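Print this page | E-mail this page

Hestico Rolo Yard Carrier: Set-up Guide
Section 4: Clearing a surface fault (code 311)

Code 311 means the Rolo has stopped itself and locked its wheels. The front sensor has read a mark on the ground as a drop or a kerb. The fault is most common on older roads, where the carrier meets a crack, a tar seam or broken asphalt while following a taught route.

CAUTION: Do not push or tow the carrier while the wheels are locked. Do not stand downhill of a loaded carrier.

1. Press the red stop button on the rear panel. The lamp turns from amber to red.

2. Walk to the front of the carrier and look at the ground ahead of it. Note any crack, seam, pothole or loose stone on the route.

3. Sweep grit off the route. Small stones thrown up by the front wheels can set off the fault again on good ground.
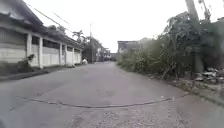
Can the carrier be taught to cross a long crack or tar seam that runs from one side of the road to the other?

A crack of this sort can be added to the route as a crossing if it is level on both sides and the wheels cannot drop into it. If it fails either test, have it filled first.

4. Turn the key to MANUAL and release the stop button. Reverse the carrier one full length with the hand control.

5. To add a crossing, open Route > Surface > Crossing on the hand control. Drive over the crack at walking pace, as square to it as you can, and press SAVE on the far side.

6. Turn the key to AUTO. Stay beside the stop button for the first run.

Note: Crossings are lost if the route is taught again. Write them on the route card.

WARNING: Never tape over or unplug the front sensor to get past code 311. At the Altıntaş depot in January a carrier was run with its sensor covered. It left the asphalt at a broken edge and tipped its load onto the shoulder. The load was over 100 kg. The carrier's log showed 2,041 metres driven with no sensor reading.

If code 311 comes back at the same spot after step 6, take the carrier out of service and call your Fesier service desk. Have the route card to hand.

Print this page | E-mail this page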